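Hatwood 73 Bench Power Amplifier

Kit and assembled versions
Frequency range: HF through 6 meters
Supply: 13.8 volts DC
Stock: assembled units ship in three days, kits ship the same week

Hi, Roxana Onu here. I design the Hatwood amps and I also answer the email, so if you write in with a question you get me (usually in the evening, after the soldering iron goes off).

The 73 is the amplifier I wanted on my own bench for years and kept not building. I had a shelf full of low power transmitters and one very tired old amp that hummed, drifted and tripped its own protection any time I looked at the antenna tuner the wrong way. I'd patch it, swear at it, patch it again. One January I pulled the lid off for the last time, saved the heat sink and the meter, and started over with a clean sheet of paper. The heat sink from that old box is still in the first prototype!

What you get is a push-pull stage with a pair of MOSFETs, a broadband input transformer, and a plug-in low pass filter board for each band group. It makes 55 watts out on every HF band and a little less on 6 meters, where I'd ask you to be kind to it. Drive it with 3 watts. If your radio puts out more, there's a spot on the board for an attenuator pad, and the manual has a table of resistor values so you don't have to do the math.

I get asked a lot why it isn't bigger. I could have pushed these transistors harder, and on the bench I did, and it was fine right up until I hooked it to a wet dipole with a bad connector. Running them well below the limit means the bias stays put and the output is clean. Ursina Marti, who did most of the measurements with me, spent a whole winter with a two-tone generator and a spectrum analyzer moving one capacitor around until she was happy with the distortion figures. I was happy a month before she was. She was right, though.

Bias and temperature

The bias circuit senses temperature through a small diode clamped to the flange of one of the transistors. If you build the kit, please take your time over this part. Use a thin smear of thermal compound, and snug the clamp down with the short screwdriver, no power tools. When it's right, you set idle current once with the trimmer, let the amp sit for a while with the lid on, and set it one more time. After that I leave mine alone.

The fan is a quiet one and it runs off a thermostat. It won't come on during casual voice contacts. On long digital transmissions it will, and you'll hear it, but I can still work weak signals with the amp next to my elbow.

Switching

There are two ways to key it. The rear jack takes a ground-to-transmit line, which nearly every radio made in the last few decades can give you. Or you can turn on the RF sensing with the slide switch and let the amp figure it out. Sensing is handy in a park with one cable less to lose, but it clips the first bit of a Morse character at high speed, so at home I use the jack.

The relays are sealed types from Takora. I tried cheaper ones in the second prototype and they were noisy and one of them stuck. A stuck relay behind a transmitter isn't something I want to put in anybody else's shack.

Protection

High reflected power drops the amp into bypass and lights the red LED on the front. Too much drive does the same. So does reversed supply voltage, except then nothing lights up at all and you get to replace a fuse (there's a spare taped inside the lid). To reset, turn the power switch off, fix whatever it was, and turn it back on. 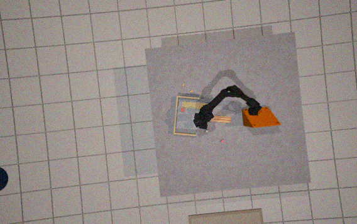
Both trip points are set on the test bench for assembled units. Kit builders set their own with a dummy load and a voltmeter, and it takes almost 55 minutes if you've never done it. The manual goes one step at a time, and there's a page at the back where you can write down your readings and send them to me if something looks strange.

Building the kit

All the surface mount parts come already soldered. You wind three transformers and the filter coils, fit the connectors and relays, and bolt the transistors down. Wire is cut to length and bagged by band. The cores are marked with paint because I got tired of people (me) mixing them up. You'll want a decent iron with some heat behind it for the ground plane joints, a little pencil iron just won't get there.

The case is made for me by Núñez, a two-person sheet metal shop, and the front panel lettering is engraved, so it won't rub off.

What's in the box

Amplifier or full parts set
Three filter boards
DC cable with fuse holder
Keying cable, bare at one end
Printed manual with schematic

Options

Paluvar wattmeter module, fits the cutout on the front panel
Extra filter board for 60 meters
Carry strap and rubber feet

Order number 928-A is the assembled unit, 928-K is the kit. The filter boards are the same in both, so you can swap them between the two if you end up owning a pair, and a few of you have.

If you're outside the country, email me before you order and I'll work out shipping by hand. Please check your license covers the power you plan to run. Repairs go to the same bench they were built on. Put a note in the box telling me what the amp was connected to when it quit, even if it's embarrassing.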